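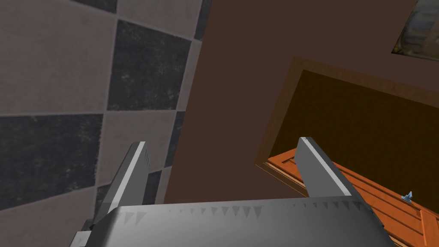 Computer rendering of a two-finger gripper.

Private Well Testing in the Workneh Creek Area
Progress report to the Nostitz Fund
Submitted by the Skastanville Well Water Project, November

Summary of the period

Sampling of private wells has continued on both sides of Workneh Creek. We have now tested 557 wells since the grant began. Of those, 33 came back above the drinking water limit for nitrate, and the owners have all been notified by letter and by phone. Spending is on track except for lab fees, which are covered below. We are asking for one change to the budget and no change to the end date.

Sampling

Most of the wells tested in this period are on the east side of the creek, where the houses are older and many of the wells were dug by hand. Records for these wells are poor. In many cases the owner did not know the depth, and the county file had either nothing or a card with only the lot number on it. We measured depth where the cap could be removed safely and left the field blank where it could not.

The west side went faster. The lots are smaller, people live closer together, and word got around after the first results were mailed. We stopped putting door hangers out there in late summer and have still had steady requests.

We lost sampling time in September when the creek road was closed for culvert work. Bottles have to reach the lab the same day, and the detour made that hard for anything collected after lunch. We moved to morning pickups only and have kept that schedule, as it also suits the lab.

Results

The wells over the nitrate limit are mostly shallow and mostly downhill from cropland, as we expected when we wrote the proposal. A smaller group does not fit that pattern. These are 7 wells on the ridge, all fairly deep, with no fields nearby. Septic systems are one possible source. We have resampled them once and the numbers held. We would like to sample them again in spring, when the water table is higher, before saying anything more about the cause.

Bacteria results are harder to sum up. Many wells that failed the first test passed after the cap was replaced and the well was disinfected. Some failed again. We now tell owners at the outset that one round of treatment may not be enough, which has cut down on upset phone calls.

Help for well owners

The proposal set aside money for under-sink filters for low-income households. Applications were slow at first. The form asked for two years of tax papers, and several people gave up at that point. With your approval we switched to a one-page form in June and accepted a benefits letter as proof of income. Applications have picked up. There is now a waiting list of around 6 weeks, and the delay is with the plumber's schedule. The filters themselves are in stock.

The two evening meetings at the Skastanville library were well attended. The questions were mainly about home sale rules and whether a bad result has to be disclosed. We are not able to give legal advice, so we prepared a short handout that lists the county offices to call.

Records

All results have been moved out of spreadsheets and into Farnix, the records system we bought with the first payment. The move took longer than planned. Addresses had been typed in several different ways and the same well sometimes appeared under two owners. The duplicates are cleared. Owners can now get a printed history of their well on request. Online access is not ready, and we do not expect to have it before the next report.

Budget

Lab fees went up in July. We absorbed the increase through the summer by drawing on the travel line, which was underspent, but that line will not carry it through winter. We request permission to move the unspent printing money to lab fees. The total grant amount would stay the same. A revised budget table is attached.

Next period

Work planned through spring:
Finish the remaining east side wells, weather allowing
Resample the ridge wells
Clear the filter waiting list
Mail reminder cards to owners whose first test is more than a year old

We would also like to discuss with Nostitz staff whether arsenic could be added to the test list for the deeper wells. The lab can run it on the same visit but it needs a separate bottle and a separate fee. A price sheet from the lab is attached with the budget table.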